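We use cookies to improve your visit. Accept all | Manage

3.2 Where the curtain rods went

I'll admit I started this bit of the project with a hunch and not much else. When the old Tristport terraces were let room by room, I reckoned the window fittings would tell me more about the tenants than the rent books did (they're patchy, and half of April is missing!). So I went through 1,204 entries in the Barkitz sale ledgers, looking for anything to do with curtains, nets or blinds.

Rods came up in 245 of them, which was far more than I'd hoped for. Most were listed simply as "rod, gilt" or "rod, plain", and the gilt ones nearly always went with front rooms. I love that – people sharing a scullery still wanted something shiny facing the street. Back bedrooms got string or a bit of wire, if anything.

Prices are harder. The clerk lumped rods in with rings and brackets, so I've left out five lots where I couldn't pull them apart.

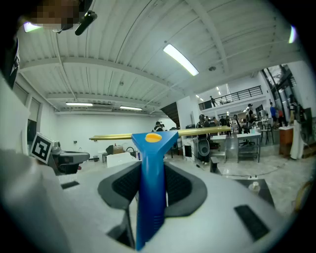

Figure 5. A long gold-coloured rod, held horizontally.

Length was hardly ever written down, sadly, so I can't match rods to particular windows. I come back to the nets in 3.3.

Shares 245 | Comments 5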